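2022-01-05

First proper day back at the cell after the holidays, and I want to get this written down while my hands still remember it. My wrists are sore and my coffee is cold, so forgive the wandering.

Before the break I promised myself I'd go over the gripper before I asked it to do anything at all, and I kept my promise. I started at the wrist and worked down, wiping as I went, following the cable with my fingers and bending it gently to feel for stiff spots. It felt fine all the way. The bracket screws I marked in May with a dab of paint are still lined up with their marks, which pleased me more than it should have. Then I homed the arm, let it sit a while, and homed it again to compare. The two readings agreed nicely, so the encoder battery must have come through the cold building better than I did.

After that I set out the parts for the Drirnia job: the green pushbutton, the selector switch, and the gray ON/OFF box. I like having the real parts on the table while I teach the positions. The gauge blocks from Sikside are lovely things, but a gauge block is square and polite, and a domed button cap is neither of those.
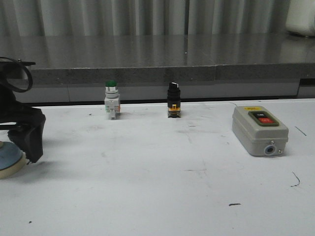

Zapata wrote back this afternoon about the finger wear and said to stop sanding the tips, because every pass with the paper takes a little off the length and then the touch height is wrong all over again. Their advice was to clean them with a dry cloth, measure them, write the number down, and change the pair together once they no longer close evenly. I grumbled at the screen a bit, and then I went and put the sandpaper back in the drawer. They have a point. I've been chasing that touch height since the fall, and I suspect I was the one moving it!

So the new routine, for the front page of the cell notebook, goes like this. Wipe the fingers at the start of the day. Close them slowly with nothing between them and look along the seam. Open, close again at working force, look again. Anything I don't like gets written down before I touch a screw. Every 200 cycles I stop and check the closed position against the stored one, and if it has crept, I fix the gripper first and leave the taught points alone. I've done it the other way around too many times, moving all the points to suit a crooked finger, and then having to move every one of them back when the new fingers came.

I also brought the approach speed down to 50 for anything near the table. It looks painfully slow, and I caught myself leaning forward as if that would help it along. But the Nement controller is a good deal calmer at that speed, and it hasn't thrown fault 2626 all afternoon. That one had me beat before the break. I had blamed the cable, then the power supply, then (for one whole evening) the building. I think now it was mostly me, asking for a quick stop just above the table and expecting everything to take it quietly. I'll give it a few more days before I say so out loud.

The finger check itself I did the patient way, with the fingers together and plenty of light on them. The black has rubbed away at both tips and there's some brownish color coming up, and a crumb of something pale had settled on the left one.

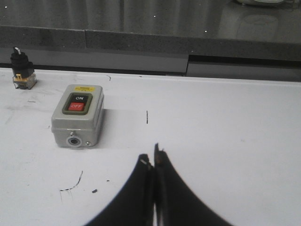
I've decided to let this pair run a while longer. The worn coating bothers my eye, but the grip is what matters, and I'd like a few honest measurements in the notebook before I spend money on new ones. I did put a spare pair on the list for Sikside, along with thread locker and more of the good cloths – the cheap ones shed, and I'm tired of picking lint out of everything I own.

The table wants some attention too. It's covered in little marks and smudges, and although they do no harm to the arm, I'd feel better starting the year with a cleaner surface. I'll try plain soap and water before anything stronger.

Still to do tomorrow: teach the approach to the selector switch, which needs a narrower opening than the box does, and save a backup under a name I'll still understand in the spring. I also need to write to Drirnia and ask which way up they want the box handed over. I shut down properly tonight, arm parked high, air off, notebook on the stool where I'll trip over it in the morning. Home late, soup for supper, and I could still hear that fan in my ears while I ate it.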